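4.2 What counts as a sorted pile

Most published advice on household laundry treats sorting as a settled matter. Whites go in one heap, darks in another, towels apart from clothing, and the reader is sent on to water temperature. The Takunia guidance is typical: it gives 11 pages to washing and a single paragraph to the heap on the table. We doubt that the paragraph is enough. The claim we set out to test in this section is a modest one, that a person faced with a mixed pile can tell where one item stops and the next begins, and can name each item before lifting it. The Evton survey takes this for granted in its question on sorting time, and so does the Chae scale, which scores a pile by the number of items in it and has no entry for items whose number is in doubt.

White cloth is the first difficulty. Once it has been picked up by the middle, a towel, a cleaning cloth and a vest may all end up as the same rounded lump. The usual clues are the hem, the corners and any label, and these are the parts most likely to be folded under. In Figure 3a the cloth is held in a bunch, with a smooth dome on top and a crumpled fold hanging to the right. The surface looks slightly fuzzy, in the manner of a microfibre or cotton towel. We would not go further than that, and we are wary of coding sheets that oblige the coder to do so.
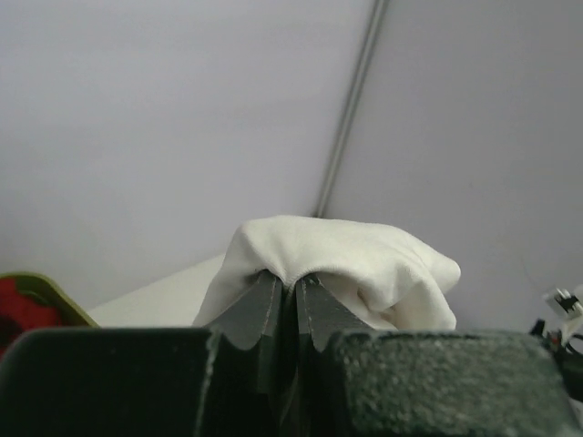
4.3 Mixed colours and the problem of the tangle

It might be objected that colour rescues the method. If whites are hard to tell from each other, at least a white thing can be told from a green one, and a household that sorts by colour alone need not care what each item is. Zirkon's trial rests on this argument. It reports 1017 loads, sorted by colour only, and calls the results satisfactory, though it does not say to whom.

We accept the point as far as it goes. Our complaint is that being able to see two colours is a different thing from being able to part them. Items come out of a basket or a drum wound round each other, and the sorter has to find an end to pull. Sleeves and waistbands are the usual culprits. A loop of one garment closes on a fold of another, and a tug at the wrong place tightens it. The Chae scale would score such a pair as two items of contrasting colour and so as the easiest case it knows.

Figure 3b shows why we find that score hard to defend. Dark green knit fabric, possibly a shirt, is tangled with white cloth on a pale surface. The contrast could hardly be stronger. Even so, the green curls into a loop that may be a hem or a sleeve opening, and a patch of white shows through the gap inside it. Whether the white merely lies behind the loop or has been drawn into it cannot be settled by looking, and a coder who claims otherwise is guessing.

Figure 3. White cloth held in a bunch (a); white cloth and dark green fabric tangled together (b).
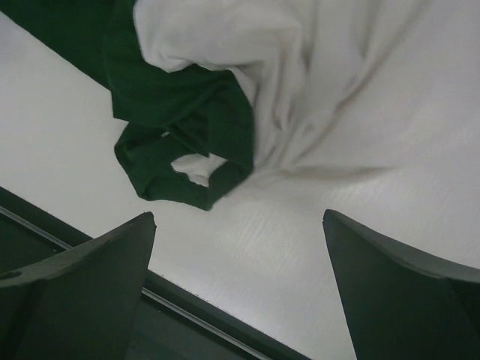
4.4 Limits of the argument

None of this shows that sorting by colour is a bad habit. People have managed with it for a long time, and a white cloth that goes in with a green shirt is a small misfortune. Our quarrel is with the figures built on top of the habit. Evton allows 200 seconds for a basket of any make-up, and we can find no account of how that number was reached. It may be right. Until someone times tangled and untangled piles separately - with the same items in each - we see no grounds for using it, and we have left it out of the estimates in Section 5.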